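Kostutell Kitchen Cell: Final Report, Section 4
The Gripper Fault

Our project plan had a line in it, written in October, saying that the arm would "clear and set a small breakfast table without supervision." We would like that line back. What follows is an account of the fault that ate most of the second half of the term, what we think caused it, and what we changed.

4.1 What the system was supposed to do

The Kostutell cell is a single arm over a white table. It picks up household things and puts them somewhere else, which sounds easier than it was. Our control software is called Trirkano, and it runs in a simple loop: find the object, plan a path, move, close the gripper, check the grip, move again, open. The check is done by comparing the width of the gripper with the width it was told to expect. If the two disagree by more than 4 millimeters, the arm is meant to stop and wait for a person.

Note the words "is meant to."

4.2 What it did

Over the whole term we logged 1,641 pick attempts. For a long stretch the numbers were respectable, and we had begun to be smug in our weekly updates. Then, a little after attempt 557, the arm started letting go of things in the middle of a move. It did not drop them every time, or with every object, or in any one place on the table. It would carry a mug perfectly well and then release a banana halfway across as if it had thought of something better to do.

The drops were annoying. The safety problem was that the arm did not stop afterward. It went on to the target at full speed, opened its empty gripper with great care, and reported success. On 3 occasions it then swung back through the space where one of us was reaching in to collect the dropped object. Contact was made once, with a sleeve. There was no injury, but we stopped work for the afternoon, filled in the lab's incident form, and stopped telling people how well it was going.

4.3 Looking for the cause

We blamed the software first, mostly because we had written it. Two weeks went into reading the Trirkano logs and adding more logging, which slowed the loop down enough that the fault nearly went away. This was briefly taken for a fix.

We then blamed the table layout. The Flummont layout (named after the building, for lack of imagination) puts the food and dishes close together beside the toaster oven, and we thought the arm might be brushing against something. We ran the same layout over and over and watched the fingers and their cables.
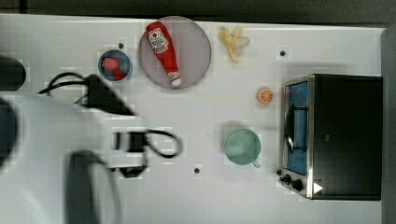 Figure 6. Flummont layout with the arm moving. Note the cable loops at the gripper fingers.

Watching the cables was the useful part. Each loop has to have some slack so the wrist can turn. When the wrist turned far enough one way, the slack ran out and the cable pulled at its connector. The position signal cut out for a moment. Trirkano, getting no reading, used the last good one, and the last good one always said the grip was fine. Meanwhile the gripper's own controller restarted, and its restart routine begins by opening the fingers.

So there were two faults, and each hid the other. A tired connector caused the drop, and our grip check slept through it. The second was entirely ours. The line of code that reused an old reading had a comment beside it saying "temporary."

4.4 Confirming it

With everyone outside the taped line, we turned the wrist slowly toward its limit and tugged the cable by hand using a long wooden spoon. The fingers opened on cue. We swapped the connector for a new Kouris one with a locking collar and repeated the test. The fingers stayed shut, and so they have since - although we have now learned what our confidence is worth.

4.5 Changes made

The connector was replaced and the cable clamped closer to the wrist. Wrist rotation is now limited in software to well short of the point where the slack runs out. A missing reading counts as a failed grip, and the arm stops. Nobody reaches over the tape unless the arm is paused and the person at the keyboard has said so out loud.

The last rule costs us time on every reset. We kept it anyway. The line in the project plan has been amended to read "with supervision."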